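Flasex Hand Unit - Set-up and Care Guide
Section 4: Fitting, checking and replacing the finger pads

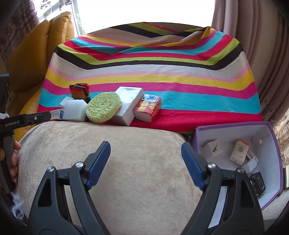
Fig. 4.1 Hand unit with jaws open, blue ribbed pads fitted. Sorting task with small household items and an open box.

4.1 Scope

This section covers the finger pads, links and pivot pins of the hand-held gripper. It applies to single units and to units used in pairs. Handle charging is covered in Section 3, and recording in Section 6.

The pads are wearing parts. The links and pins should last the life of the unit if they are kept clean and are not forced. Pad set 232 (left and right, supplied as a pair) is the only set approved for this hand. Pads from the older Roy hand look similar but have a shallower slot, and will work loose.

4.2 Before you start

You will need:

Pad set 232
The hex key from the lid of the case
A dry, lint-free cloth
A soft brush
A small dish for screws

CAUTION: Switch the unit off at the handle before touching the links. The jaws can close without warning if the trigger is knocked.

CAUTION: Keep fingers out of the triangular cutouts in the outer links. The gap narrows as the jaws close.

Work over a flat, light-coloured surface if you can. Pad screws are small and hard to find in a deep-pile cover.

4.3 Removing the old pads

1. Open the jaws fully by hand. Do not lever them apart with a tool.

2. Hold the left outer link between finger and thumb, close to its pivot pin.

3. Undo the pad screw with the hex key. Two turns are normally enough to free it. Put the screw in the dish.

4. Slide the pad away from the link, following the line of the slot. If it sticks, rock it gently from side to side. Do not pull on the ribs, as they tear at the root.

5. Repeat for the right side.

6. Brush out both slots. Fluff from soft covers and cloths collects here and will stop a new pad from seating.

Note: Always change both pads together. A worn pad facing a new one will pull small items off centre as they are gripped.

4.4 Fitting new pads

1. Check the mark on the back of each pad. L goes to the left link and R to the right, seen from the handle.

2. Slide the pad into its slot until it stops. The ribbed face must point inwards.

3. Refit the screw and tighten it until it just bites, then a further quarter turn. Do not use thread lock.

4. Close the jaws slowly by hand. The ribs should meet along their full length. If they meet only at the tips, loosen both screws, press the pads home and tighten again.

5. Open the jaws fully. Both arms should come to rest at the same angle.

4.5 Checking the pivot pins

The joints turn on plain pins. No oil is needed and none should be used - it creeps on to the pads and the grip is lost.

1. With the jaws open, look at the head of each pin. It should sit level with its washer.

2. Press each outer link lightly from side to side. A slight movement is normal. A click is not.

3. Work the jaws 20 times, from fully open to fully closed. The movement should feel even throughout.

4. If a pin stands proud or a joint clicks, stop using the unit and return it to Dultia for service. Pins cannot be replaced on site.

4.6 Trial grip

Carry out a trial grip after every pad change, before the unit goes back to normal work. Use light items of different shapes. A small carton, a soft sponge and a folded cloth held with a band make a suitable set.

1. Set out the items with an open box beside them, within easy reach.

2. Switch the unit on and wait for the steady light.

3. Grip the carton by its narrow sides. Lift it a hand's width and hold. It should not turn between the pads.

4. Grip the sponge. Close the jaws only until it begins to give, then place it in the box. It should drop cleanly when the jaws open.

5. Grip the folded cloth across the fold, not by the band.

6. Place each item in the box without touching the rim with the outer links. If this is difficult, the unit is being held too low.

Note: When two units are used together, do the trial grip with each one alone first, then with both. Keep the tips apart when reaching for the same item. Repeated knocks between tips will loosen the pad screws.

4.7 Service intervals

Start of each shift: wipe pads with the dry cloth, check screws.
Every Thursday, or weekly on a day that suits the site: brush out the slots and work the joints as in 4.5.
Every 1,000 grips: replace pad set 232. The Odus logging sheet has a column for the running total.

Pads stored in the case keep for roughly 2 years. Discard any that have gone hard or shiny, whatever their age.

4.8 Faults

Item slips when lifted
Pads dirty or worn. Wipe with the dry cloth. If there is no change, replace both pads.

Jaws do not open fully
Fluff or thread caught between the links. Switch off, open by hand and brush clear.

One arm lags behind the other
Pad screw too long and rubbing on the inner link. Fit only the screws supplied with the pad set.

Pad moves in its slot
Screw loose, or wrong pad fitted. Check the set number on the back of the pad.

For faults not listed, see Section 9.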